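Wundlow Football Supporters' Club
Minutes of the general meeting, February 15, 2024

I took the notes again, so any mistakes are mine (shout if you spot one and I'll fix it before these go up on the wall).

Last meeting's minutes went through with one change. I'd written that we lost at Hasadstead, and we drew. Sorry!

Transfer window. We spent most of the night on this. The club has let our left back go to Dandus on loan until the end of the season, and the room was split. I said I'd rather see him playing every week than sitting on our bench, and a few people groaned at me, which is fair enough.
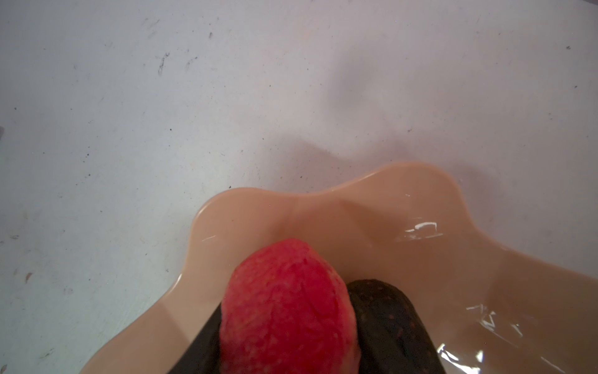 The other side of it is cover. We have one fit left back now, he's 18 months out from a bad knee, and there are 15 league games to go. We agreed to write to the club asking if a short-term signing is still possible. I'm drafting that letter.

Away travel. The bus to Wyss is booked and we need 6 more names to fill it. Pay when you sign up, please, I can't keep chasing people in the parking lot.

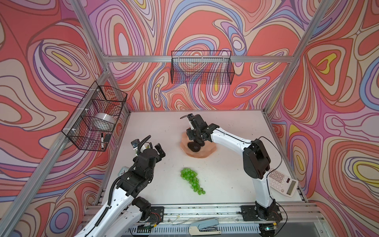
Scarves came up next, and wow, do we have opinions. The October batch sold out and we want to reorder, but half the room is sick of plain stripes. I'm all for something louder, with swirls in coral, lavender and periwinkle and little bits of yellow, like those wall panels. Others said we'd look like a sofa. We'll get prices on both and vote next time.

Money. We have $528 in the account after paying for the drums. I proposed putting $80 toward the youth team's tournament fee and it passed with no one against.

Match day food. The chips and guacamole went over so well at the last home game that we're doing them again for Dandus. Sign-up sheet is by the door.

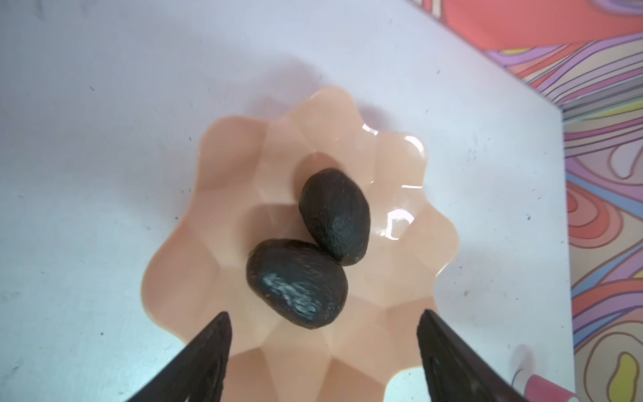
Peach bowl, guacamole table

Any other business. Somebody asked again about moving the drums away from the family section. I like them where they are, but I can see it's a lot if you've got a toddler. We'll try the far corner for one game and see how it sounds. 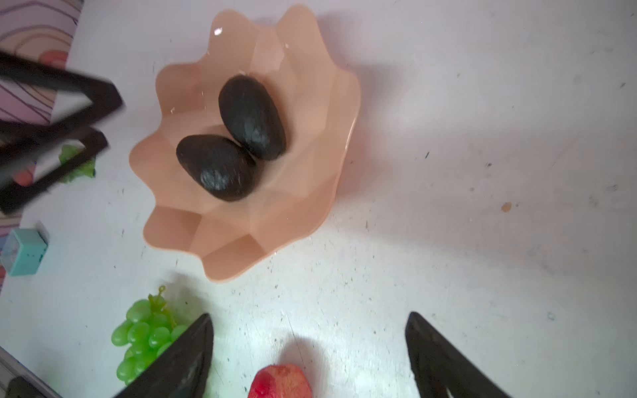 Two dark avocados in the bowl

Next meeting is after the Wyss game, same room. Bring your bus money!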